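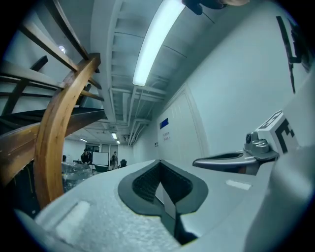
Gravdale House | Joinery and Finishes Team | Gallery

The spiral stair, from underneath

I've been promising to put something up about the stair since January, so this page is finally it. Most people who come through Gravdale only see it from the top, or they see their own feet on it, and I think that's a shame! The view from the bottom looking up is my favourite spot in the whole building. You get the handrail curving away from you and the undersides of the treads fanning out in the dark behind it, and if you stand there long enough someone will ask if you've lost something.

I'm on the joinery side, so forgive me if I go on about timber and skip the bits you wanted to know. The lighting crew have their own page and are much better at keeping it up to date than I am.

The handrail
A warm honey brown, with the varnish catching the light along the edge. I get asked about the colour more than anything else. We used a satin varnish from Mundus, thinned for the first coat, then let down a touch less each time. It took 11 days all up because we could only work on it when the building was closed, and you can't have people grabbing a tacky rail. (One person did. There was a thumbprint. It has been sanded out and we are all friends again.)

The curve
The rail was made up in sections and I could go on for hours about the joins, but I'll just say that if you run your hand up it slowly you should feel two of them and no more. If you feel a third, please come and tell me where. The whole thing was off the stair and across trestles in the back workshop for most of autumn, and it took up so much floor that we were eating lunch in the hallway.

The undersides of the treads
Dark, layered, one band over the next. We talked for ages about lightening them. There was a sample board leaning in the hall with a paler stain on it and plenty of opinions pencilled down the side, and in the end we left them dark, which is what I wanted all along. They make the rail look even brighter. Cleaning them was the worst job of the lot, lying on a plank with your arms over your head and 18 treads to get through. My neck has only just forgiven me.

The balusters
Thinner than you'd think when you're standing next to them. From below they cross over each other on the diagonal and you lose track of which belongs to which turn of the stair. Two were loose when we started, both up high, and they've been reglued. We didn't replace any. I had a quote in my drawer for new ones, over 500 dollars before delivery, and was very happy to put it in the recycling.

The little round wall light
Up between the rails, a bright spot against the pale wall. I love this light. It came from Nzioka and it's the one fitting in the stairwell that I'd save in a fire. It's at just the right height when you're coming down after dark with your arms full.

The long tube on the ceiling
I know, I know. Half the messages I get are about the fluorescent. It's bright, it's practical, and it gives us a decent working light when we're checking the finish, so it's staying for now. The ceiling is a light grey, and with the tube on you get a cool light overhead and that warm wood coming up beside it, and I've grown quite fond of the mix. Feel free to disagree with me, most of the team does.

A few things people have asked

Can I come and see it? Yes please. Saturday is best, from mid-morning, and the side door is easier than the front if you've got a pram or a bike.

What do you clean it with? A barely damp cloth and then a dry one. No spray polish, please. It builds up in the corners around the balusters and then somebody (me) has to pick it out with a cocktail stick.

Will you be doing the landing floor? Next on the list. We've got two sample patches down from Moleo, one matte and one with a bit of sheen, just past the top step on the left. Have a walk on both in your socks and leave a tick on the sheet by the door. I'm leaning toward the matte, but it does show every scuff, and I've been wrong about floors before.

I'll add to this page when the landing is done — and if you have any old photos of the stair tucked away in an album, I'd dearly love to borrow them for an afternoon.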